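What should we put on the table for visitors at a robot open day? Two arms, bathroom things
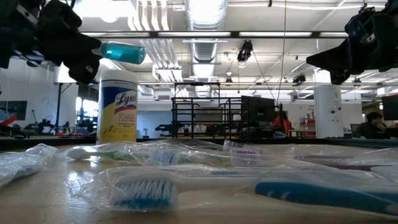

Asked by Pirjo Kallio in Workshops and Labs > Demonstrations
Viewed 328 times

Hello all. I am responsible for the open day in our lab on 10 October 2019 and it is the first time I organize one. The lab is one large open room with several benches, and people continue to work at their desks during the visit. We do not want to close the whole floor for one afternoon.

Our station has two arms over a light wooden table. The task we want to show is sorting of bathroom and cleaning articles: toothbrushes in their plastic wrap, a small blue bottle, a canister of Lysol wipes. One arm takes an article and carries it to the right place, and the other arm helps if the article is on its side. We have worked with these things since April and we are used to them. For a visitor I am not so sure.

My questions are these:

1. Are the wrapped toothbrushes a good choice? The wrap is clear and crinkled and it shines under the ceiling lights. In our tests the arm takes a brush well in the morning and worse later in the day, when the light from the window is different. My colleague Hugo wants to take the wrap off. I think the wrap is the interesting part, but I do not want twenty minutes of failures in front of guests.

2. How long should one demonstration be? The groups come one after another and we have 240 persons registered in total.

3. Do we let the visitors touch the articles, or put them on the table themselves? Children are coming also.

The arms are slow in this mode and there is a stop button on both sides of the table. We have the permission from the safety office for the station, but only with our own staff standing next to it.

I have read the older answers here about the Malmont arm and the chess board, but that was a closed booth with a window and our situation is different.

Thank you in advance. Excuse my English, it is my third language.

Comments on the question

Casimiro Sotomayor: How many staff do you have per group? It changes everything.

Pirjo Kallio: Two. One at the computer and one who talks.

Casimiro Sotomayor: Then you are one short for children.

3 answers

Answer by Judit Győri (accepted)

I have done this kind of day at Nornar for several years, with one arm first and later with two, and we used groceries and bathroom articles also. I will answer in your order.

The toothbrushes. Keep the wrap on. Everybody has opened such a package at home and knows how it slides and makes noise, so the visitor understands without a lecture why it is difficult. When we used wooden blocks, people looked for one minute and then asked where the coffee was. But do not put too many on the table at once. If the wrapped things lie over each other, the arm takes two together or only takes the plastic, and this is boring to see more than once. I would put a few brushes with different handle colors, with space between them, and the bottle and the canister a little behind. The person who talks can then say "now the one with the green handle" and all the group knows which one.

For the light, hang a curtain or a piece of gray paper on the window. It is not elegant but it works. Please test it at the same hour as the visit and with the same lamps on. We forgot this the first year. We had tested in the evening and the visit was after lunch, and the arm closed its fingers on air again and again while the director was standing there.

Start with the bottle. A small bottle held on its side is easy to see from the back row, and if the grip is good the first time, the people are patient afterwards with the brushes. The canister I would leave standing where it is for the whole demonstration. It is heavy if it is full, and it gives a good reference for the eye when the bottle moves over it.

The time. Eight minutes of robot, then questions. Do not plan more than twelve in total, or the next group will stand in the corridor and become angry. And with 240 persons you must ask that they come in groups of a size that can stand on one side of the table. Put tape on the floor. People respect tape very much.

The touching. My rule is that visitors touch a second set of the same articles, on another bench. They can squeeze the wrap, feel how it slips, and try to lift a brush with kitchen tongs. The children stayed longer at the tongs than at the robot. On the robot table only your staff puts things, and always with the arms stopped. Your safety office will probably say the same, but ask for it in writing.

One more thing about your colleagues at the desks. Tell the visitors at the door that these persons are working and it is not part of the tour. Otherwise somebody walks over and asks them what is on their monitor.

Comments on this answer

Pirjo Kallio: Thank you, this is exactly what I needed. The tongs are a very good idea. Did you have spare articles? Our wraps become open at the ends after many grips.

Judit Győri: Yes, a full box under the bench. Change them when the plastic is torn, the arm behaves differently with a torn one.

Hugo Peñalver: I am the colleague who wanted to remove the wrap. I accept.

Answer by Trinidad Garrido

We had an open day at Casado with similar equipment and I disagree a little about the failures. It is good to show some. If the arm drops the brush, let it try again and explain what it tries to do. Our visitors applauded more for the second try than for a first one that was perfect.

What I would prepare is a short text for the person who talks, with what to say when nothing moves. Silence of one minute is very long. We had questions ready, for example "which finger do you use to pick up a toothbrush?" and people start to look at their own hands.

Also, put a screen turned to the visitors. If your monitor shows only its back to them, they believe that something secret is happening. We bought a used one from Trutum and it was enough.

Answer by Casimiro Sotomayor

Get a third person. I wrote it already in the comment. One for the computer, one for talking, one for the stop button and nothing else. In our case we had 3,000 visitors in a weekend and the third person pressed it 2 times, both for sleeves.

No opinion about toothbrushes.

Comments on this answer

Pirjo Kallio: I asked today and a person from the next group can stand with us in the afternoon. For the morning I am still searching.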